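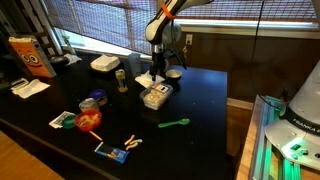
Dridstead Woodworking Club | Finishing Group

Clornlow Matte Hardwax Oil, Black Tint: Review
By Kamran Babaei
3 min read

Clornlow Matte is a single-component hardwax oil sold in clear, walnut and black. The black version reviewed is intended for interior tabletops and shelving. It is supplied in a 500 ml can with a press-fit lid. The binder is a blend of linseed oil and carnauba wax in a low-odor solvent, and the pigment settles hard. Stir it with a flat stick for several minutes and scrape the bottom of the can. Shaking only introduces bubbles.

I tested it on ash and red oak offcuts, with an untinted Flodach oil over black dye as the comparison. All pieces were sanded on the same sander with fresh paper and vacuumed before coating.
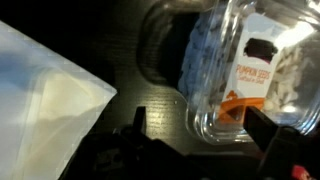 Application

The label calls for a final sanding at 400 grit. On ash this closed the surface too much and the first coat came out gray. Stopping one grade coarser gave a better black with no loss of smoothness. Oak was less sensitive.

Apply a thin coat with a white pad, working with the grain, and remove the excess with lint-free cotton before it starts to drag. Pigment that is left to set on the surface dries to a chalky film that has to be cut back with a gray pad. End grain takes up a lot of oil and needs a second pass while wet. 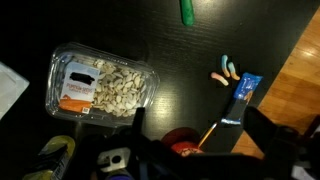 Two coats were enough for even color on flat grain. A third coat did not darken the wood further, but it did improve resistance to standing water. Test pieces left under a wet mug overnight showed a faint ring with two coats and none with three. The Flodach pieces performed slightly better with water and worse with cooking oil, which left a visible shine.

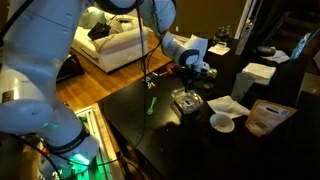

Cure time is the weak point of this product. Clornlow states that the surface can be used lightly the next day, but at a cool room temperature my panels still picked up fabric marks well after that. I logged 208 hours before a cotton cloth came away with no trace of black. Until that point, anything with a hard base should be lifted and never slid, and a square glass ashtray of the sort standing on the dark table is better kept off the surface altogether. Light plastic food tubs gave no trouble on the test panels.

Repairs are simple. Scuffs on the cured oak panel blended in with a small amount of oil on a pad. The sheen matched once dry.

Recommended for ash and oak where a dark matte surface is wanted and the piece can be left alone long enough. For maple I would still use dye under a clear oil. I bought the can at Srisuk at full price.

Contact the Finishing Group | © Dridstead Woodworking Club | Back to top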